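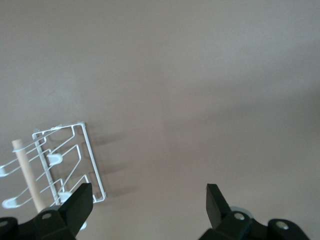 Ieva Ķēniņš

Reading order for the Larnia mysteries, and should I start with the short stories?

Hello all! I've just fallen head over heels for a crime series and need guidance before I spend my whole February book budget in one go. My library had a battered copy of The Larnia Ferry by Sigita Dzene on the giveaway cart. I took it home because I liked the map in the front, started it after supper and was still reading at 2 a.m. What a book! The business with the ticket stubs fooled me completely, and I usually spot that kind of thing.

The trouble is that I seem to have landed in the middle. Inspector Hakim keeps mentioning "the Asitz affair" as if I ought to know what happened, and there's a sister he won't speak to. The list at the front of my copy gives the novels in no order I can make sense of, and a collection called Wokance and Other Stories is on it too. I'd love to know:

Does it spoil anything if I go back to the beginning now?

Where does the story collection fit? Some people seem to say read it first, which sounds odd to me for a collection that came out late.

Are the older paperbacks the same text as the reissues? The used ones near me are much cheaper, but I don't want to find out a chapter is missing.

I read mostly for the puzzle, but I've gotten attached to Hakim, so the personal side matters too. Thank you!

Answer from Dzintra Avotiņš
Accepted by the asker

Oh, I envy you, you have nearly all of them still to come! I've read the whole series twice and some of them more than that.

You're fine to go back. The Larnia Ferry is the fourth novel, and Dzene was careful with her solutions. She'll let Hakim grumble about an old case, but she never names the killer. What you do lose is a little suspense about who survives in book two, because a certain person is alive and pouring coffee in the Ferry. I read it in the same wrong order and still gasped.

The order I'd go with:

The Asitz Affair
A Lamp for the Surveyor
The Quiet Tenant
The Larnia Ferry (you've done it, but reread the last 3 chapters when you get here, the sister material lands very differently)
Snow on the Signal Box
The Last Bell at Larnia

As for Wokance, please don't start there, whatever people tell you. The advice comes from the fact that the title story is set when Hakim is a young constable, so by his own age it's the earliest. But it was written after the fifth novel, and it assumes you know what the sister did. Half the pleasure is watching him make the mistake you already know he'll be sorry for. I'd slot it in right before The Last Bell. The other stories are puzzle pieces, quite short, and a couple of them don't have Hakim at all. "The Wrong Umbrella" is a gem — 29 pages, one room, and every clue is on the table by page 6. If you want to sneak one story early, sneak that one.

On editions: I own both kinds of The Quiet Tenant and the text matches as far as I've compared. The old paperback has a floor plan that the reissue dropped, and you do want the floor plan! The print in the old ones is small, though, and my copy of Snow on the Signal Box has started shedding pages from the middle.

Come back and tell us whether you guess The Asitz Affair. I was so sure it was the organist.

Answer from Ayodele Okeke

Publication order. Always publication order with detective stories.

I liked Wokance less than most people here do. Good title story, the rest is filler apart from the umbrella one.

Answer from Heino Vasiliauskas

Mostly agree with Dzintra, but I want to put in a word for starting with A Lamp for the Surveyor. The Asitz Affair is a first novel and it shows, there's a long stretch in the middle where everybody drives to and fro checking train times. I know two people who gave up there and never met the good ones. The Surveyor has the best opening Dzene ever wrote (the lamp is lit, the house is locked, and the man who lit it has been dead since morning) and you can circle back after.

Watch out for one thing with used copies. There was a book club printing of The Asitz Affair that put the epilogue at the front as a kind of teaser. I have one. It gives away the alibi in the first paragraph! You can tell it by the plain green spine. The first hardcover run was only 2,000 copies, so you're not likely to run into that one on a cart, but if you do, grab it.

Also the introduction to the reissued Last Bell discusses the ending. Skip it until afterward.

Comment from Ieva Ķēniņš

Thank you, thank you! I've ordered The Asitz Affair (not green, I checked) and the old Quiet Tenant for the floor plan. Heino, I happen to love a train timetable, so I'll risk the middle part. My money is on the organist too, so I suppose that's me out already.

Comment from Dzintra Avotiņš

I said I was sure, I didn't say I was wrong :)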